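4. Handling and folding of terry towels

4.1 Why towels were treated separately

The flat items in the study (pillowcases, tea towels, napkins) could be described by their outline alone. Once such an item has been shaken out, its edges are easy to find and its thickness hardly changes across its width. Terry towels do not fit this description well. The looped pile adds bulk, the hem is stiffer than the body, and the two faces cling to each other when they are pressed together. A towel that has been dropped in a heap keeps its creases for some time after it is lifted, and a corner that is tucked under the body will often stay there until it is pulled out. For these reasons the towels were removed from the general sorting procedure and given their own set of stages, definitions and measures.

The material came from two places. Ponach is a small laundry that serves guest houses, and Oleck is a residential training kitchen where linen is washed on site. Both supplied towels that had been withdrawn from use in February, in most cases because of worn hems or faded colour. Towels with holes, missing hems or heavy staining were rejected on arrival. After rejection 164 towels remained, and these form the whole of the set discussed in this section.

4.2 Preparation

Each towel was washed once without softener, tumble dried, and left flat overnight in the same room before use. Softener was avoided after a short trial in which treated towels slid across each other far more readily than untreated ones, so that results from the two groups could not be compared. Care labels were left in place. It would have been simpler to cut them off, but people who fold household linen do not do so, and the label is a useful mark of orientation: it is sewn into an edge, and it tells the folder which part of the towel is in hand before any corner has been found.

The work surface was a cloth-covered table. A bare table top was tried first and given up, as towels pushed from one side tended to travel as a whole instead of straightening. On the cloth, the lower edge of a towel catches lightly and holds its place while the rest is drawn out. The cloth was brushed between sessions to remove lint, which otherwise gathers where towels are set down most often -- a nuisance with new terry in particular.

4.3 Stages

The handling of a towel was divided into five stages. The divisions follow the practice at Ponach, with small changes in wording.

Lift. One part of the towel is taken from the heap and raised until the towel hangs. Any part may be taken, but a corner is preferred.

Search. A second corner is located, by sight or by following a hem. This stage is empty if both corners of a short side are already known.

Lay. The towel is lowered so that its free end meets the table first and the remainder is let down behind it.

Square. Edges are drawn straight and opposite corners are brought level.

Fold. The towel is folded in half lengthways, then in thirds across the width. Small towels are folded in half twice.

A stage was taken to end when the next one began. Pauses were given to the stage before them. Where a towel was lifted again after being laid, both lifts were recorded, and the towel was marked as repeated.

In total 559 handling runs were kept for analysis. Runs were dropped if the towel left the table, if the order of stages could not be made out, or if the run was stopped partway for reasons outside the handling itself.

4.4 The hanging towel

Much of the difficulty in the later stages is settled while the towel is still in the air. A towel held at a single corner takes one of three forms, which we call open, roped and looped.

In the open form the fabric falls from the held corner as a loose triangle and at least two of the free corners can be seen. This is the most helpful form. The towel can be laid at once with little squaring.

In the roped form the fabric gathers on itself and hangs as a narrow column. Hems may be hidden inside the column, and the width of the towel cannot be judged. Roping was common in towels that had been pressed down in a basket, and less so in those taken from the top of a heap. It can often be cleared by a brief shake, although heavier towels respond poorly.

In the looped form part of the towel rests on the table while it is still held, and the fabric between the held corner and the resting part bends or twists. Fig. 3 gives a case of this kind, with a folded column below the held corner and a twisted arc running down to a hemmed corner on the table.
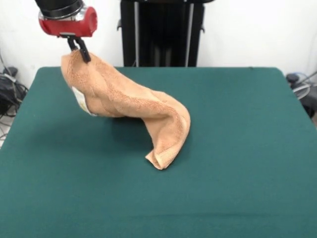
Fig. 3. Towel held at its top corner, looped form.

The looped form is of interest because it may lead either way. If the resting corner is left where it is and the held corner is moved away from it, tension passes along the twist and the fabric may open without further handling. If the held corner is lowered straight down, the twist is trapped between two layers and has to be taken out by hand during squaring. The difference in effort is considerable, and it is one that experienced folders appear to judge without thinking about it. Uchenna Etim, who supervised the linen room at Oleck during the study, described the first movement as "walking the towel out", and we have kept the phrase in our notes.

A twist was recorded as a half turn, a full turn, or more. Only half turns opened reliably under tension. With a full turn, the pile on the inner faces locked together and the towel tended to drag as one piece across the cloth. In these cases it was usually better to lift again from the resting corner.

4.5 Position of the hem and label

Two features of the towel were noted at the end of each lift: whether any hem could be followed by eye from the held point to a corner, and whether the care label could be seen. The hem was the more useful of the two. On a plain towel the stitching shows as a narrow line of different tone, and it remains visible even where the body of the towel is creased. The label gives less information about shape, but it resolves a common doubt. A long hem and a short hem look much alike over a short length, and a folder who mistakes one for the other will fold the towel the wrong way round. On the towels from Ponach the label was sewn into a long side, near the corner. Those from Oleck were less regular, having been bought over several years.

Labels were also a minor source of error. A loose label lying against the pile was sometimes recorded as a corner by a second reader working from stills. The coding sheet was changed to ask for the hem first and the label second, and the error became rare.

4.6 Measures of the finished fold

The finished towel was judged on three points: the distance between the outer corners, the straightness of the leading edge, and the height of the stack at its thickest part. Height was included at the request of Isah, the storage firm whose shelving is used at both sites. A towel that is neat in outline can still sit badly on a shelf if a crease or twist has been folded into it -- the fault shows only when several towels are stacked. Each fold was scored out of 100, with half of the marks given to the corners and the rest shared equally between the other two measures.

Scores were entered on the Firkeo sheet described in Section 3 and checked by a second reader. Where the readers differed by a wide margin, the towel was measured again if it had not been unfolded. Otherwise the lower score was kept.

4.7 Limits

The set contains no bath sheets and very few face cloths, so the stages may need changing at either end of the size range. All towels were dry. Damp terry hangs more heavily and ropes more readily, and we would not expect the proportions given in Section 5 to hold for it. The towels were also worn, and worn pile is flatter than new pile. A smaller group of unused towels was put through the same stages for comparison, and the results are given with the main set in Table 4.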